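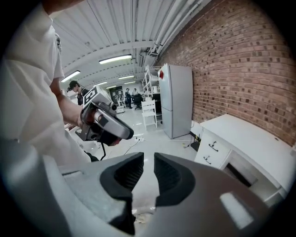
Hand-held gripper sets: what to budget for

We sell the Gisura in pairs, at 2,093 for 2 grippers, and do please put a little aside for the bits that get forgotten, meaning spare finger pads, marker blocks and a good long cable. Rubbery pads wear, bless them, and we'd plan on a fresh set every 100 hours.

A desk against the wall and a socket close by will see most rooms right. 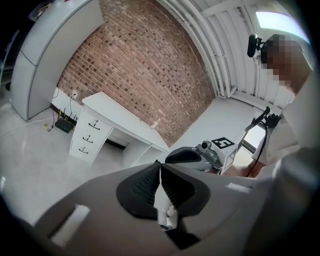 Tesinano, July

New stock has landed, and Kenza Hajji will happily talk you through a quote, however small your room!

Comments

Skoryk: Is the marker block in the 2,093?
Kenza Hajji: One for each gripper, yes, spares are extra.
Ganach: We'd set aside 2,000, so nearly there. Ordering after the holidays.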